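## 4. Tracking set-up and the first session

By now Lasel should be installed, both grippers should be charged, and you should have stopped reading the licence agreement. Section 4 gets the tracker to agree with itself about where your hands are, which it will resist.

### 4.1 Start the tracker

1. Open Lasel and choose **Session > New**. Give the session a name you'll recognise in December. "test2_final_b" is taken, several times over.
2. Load the head camera profile first, then left gripper, then right. Lasel accepts them in any order and works properly in one.
3. Set the marker dictionary to the one printed on your calibration card. The default is a different dictionary, for reasons lost with the original developer's laptop.
4. Sit down facing the work surface and hold both grippers out over your lap, cubes up, fingers pointing away from you.
5. Press **Register pose** and hold still until both cube icons turn green.
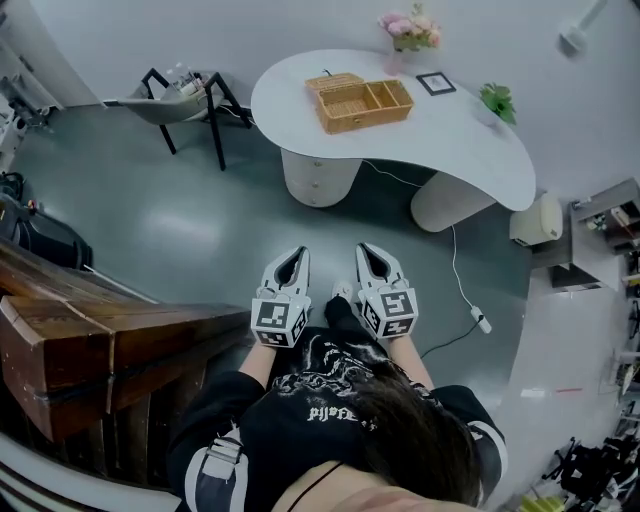 *Figure 4-1. Registration pose, head camera view. Each cube shows its top face and at least part of a side.*

**Note:** Lasel can solve a pose from the top face alone, and will report it with tremendous confidence. The answer may be mirrored. Tilt each gripper until a side face shows as well, then register again.

**Caution:** Long sleeves and loose hair drift over the markers at the worst time. If a cube icon flickers amber, check your cuffs before you file a bug. Ffion Gethin reads the bugs, and she keeps a folder for the cuff ones.

### 4.2 Align the gripper cameras

Each gripper camera runs on its own clock. The Parri sync service exists to talk them round.

1. Open the **Parri** tab and confirm that 4 streams are listed: head, left, right and the clock reference. If you see three, the missing one is the clock.
2. Close both grippers fully, open them fully, then repeat. Parri uses the finger motion to line up the streams.
3. Wait for the offset figure to settle. Anything under 100 ms is workable; Parri corrects the remainder on export.
4. Pick up the edge of something with visible texture, hold it, and press **Check contact**.

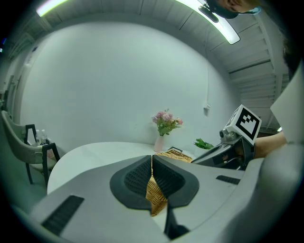
If the contact check comes back "indeterminate", open the grip a little and try again with more of the object between the pads. The classifier works from finger gap and image motion together, and with very thin material the gap reads as closed whether you've caught anything or not. You can lower the threshold under **Advanced**, though Carleen Hollis did that once and spent an afternoon labelling grasps of thin air.

**Note:** A second gripper entering the view is fine. Lasel identifies it by its cube and leaves it out of the object mask. A second *operator's* gripper is also fine, provided the marker IDs differ. Duplicate IDs produce one gripper that teleports, and a planner that tries to learn how.

### 4.3 Build the background map

1. Choose **Map > Build from gripper views**.
2. Sweep each gripper slowly across the work area, lens toward the table, then lift it enough to take in the room beyond.
3. Stop when the feature count passes 2000. More features won't improve the map, but they will warm up your workstation nicely in winter.
4. Press **Freeze map**. Anything you shift after this point is, as far as Lasel is concerned, lying.
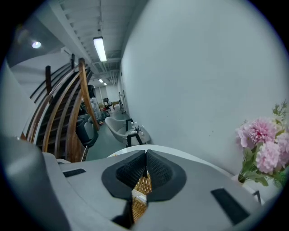
Map quality depends far more on depth than on tidiness. Lasel wants features at several distances, and a plain wall gives it next to nothing to hold on to. If one side of the view is mostly bare white wall, the solver will lean on the other side, so make sure there's some structure there: the stair rails and the far end of the corridor in this view are the sort of thing it likes. Wide-angle curvature is removed before matching, so don't fret over a wall that bends. Do fret if it still bends in the **Rectified** tab, where it means you've loaded the wrong lens profile.

**Caution:** Don't freeze the map while people are walking through the background. Lasel rejects moving features during a sweep, but someone who stops for a chat becomes architecture.

### 4.4 If the planner refuses the session

- **"Frame tree incomplete"**: a camera profile was loaded out of order. See 4.1, step 2, and feel judged.
- **"Markers inconsistent"**: the left and right profiles are swapped. Swap them back and re-register.
- **"Map stale"**: something large moved after the freeze. Rebuild the map; the registration can stay.
- **"Unknown error 4"**: restart Parri. Sarita Rathore is looking into it, and has asked that we stop asking.

Save the session before moving on to section 5. Autosave is switched off by default and the setting is under **Appearance**.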